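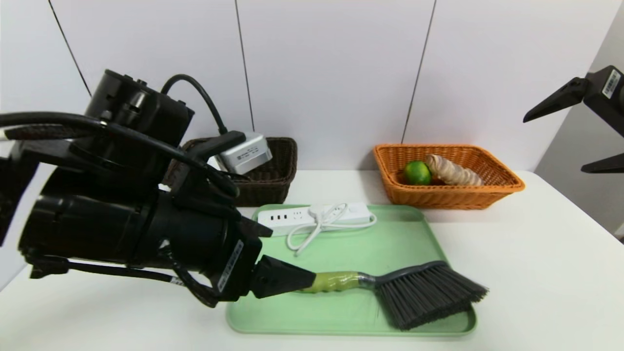
Hand brush on the green tray, power strip and cord behind it, produce basket at the back.

Does brushing a power strip do anything, or am I just moving dust around?

Posted by Kwadwo Quartey
Filed under: Cleaning, Kitchen and utility
Viewed 1,067 times

I have a white table against the wall that has turned into the place where everything lands. There's a mint green plastic tray on it, a white power strip with three USB ports on the left end, the cord in loops, and a couple of wicker baskets along the wall. The orange-tan one has a lime and some ginger in it. The dark one was meant for onions and I never got that far.

The strip gets dusty and the tray collects crumbs. Every cleaning article I read says to "go over it with a soft brush," and I don't buy it. As far as I can tell, half the dust goes in the air and the other half goes into the outlets, where I want it least. The brush I use has dark gray bristles, packed pretty thick, and I have no idea if it counts as soft. The packaging is long gone.

The store wanted to sell me a Saltell dust kit for 44 dollars. It's a brush, a cloth and a can of air in a zip bag. I can't see what it does that a damp rag wouldn't do, except that I've been told never to use a damp rag near outlets, so now I'm stuck.

Two things I'd like to know:
Is brushing worth it, or is it one of those chores that only looks like cleaning?
And is it a problem to keep a power strip this close to food? My sister says yes but she says that about everything.

Please don't just tell me to buy something.

Answer from Nana Atinga
Marked helpful by 8 people

Brushing works, but most people do it in a way that makes your complaint true. If you scrub back and forth across the top of the strip, yes, you're feeding dust into the slots.

What I do, start to finish:

Switch the strip off, pull it out of the wall, and unplug everything from it. I mean the wall end too. The little switch on the strip is not enough for me.

Turn the strip over so the outlets face down and tap it on your palm a few times. You may be surprised, or you may get nothing. Mine gave up a good pinch of gray fluff the first time and hardly any since.

Keep it upside down and brush along the length, one direction only. Dust drops onto whatever is under it, so do this over the tray and the tray catches it. Then wash the tray in the sink. Move the cord off first, and let the tray dry before anything electrical goes near it again.

For the outside of the housing, a dry cloth is fine. If there's a greasy film (there will be if you cook near it), use a cloth that is barely damp, on the flat sides and the back only, and give it a couple of hours before you plug it in. The rule about damp rags is really about the outlets and the USB ports. I leave the ports alone apart from a very light pass with the bristles.

On soft or not soft, drag it across the back of your hand. If it scratches, keep it for the floor. And don't use the same brush for food crumbs and for whatever is behind the trash can. I have two for that reason and I still mix them up.

I agree with you on the kit. I bought one from Plaravgate years ago and the canned air mostly blew the dust onto the wall.

As for the food, dust isn't going to ruin a lime you have to peel or rinse anyway. I'd worry more about water. If you rinse your produce and put it back in the basket dripping, a wicker basket isn't going to hold any of that in. Dry it first, or move the strip farther down the table. Also lift whatever is sitting at the bottom of the basket once in a while. Ginger goes moldy from underneath and you won't see it from the top.

One thing you didn't ask. Don't leave the cord bundled while the strip is running something heavy like a kettle or a heater. Stretch it out. Phone chargers, I wouldn't lose sleep.

Answer from sasberg_attic

just vacuum it. I've had the same strip for nearly 8 years and never brushed it once, works fine. wicker is the real dust problem, get rid of the baskets

Reply from Kwadwo Quartey

Not getting rid of the baskets. I did try the upside-down tapping and some fluff came out, so I'll give Nana that one. Still not convinced the brush adds much after the tapping, but washing the tray afterward makes sense, and the cord is going off to the side tonight.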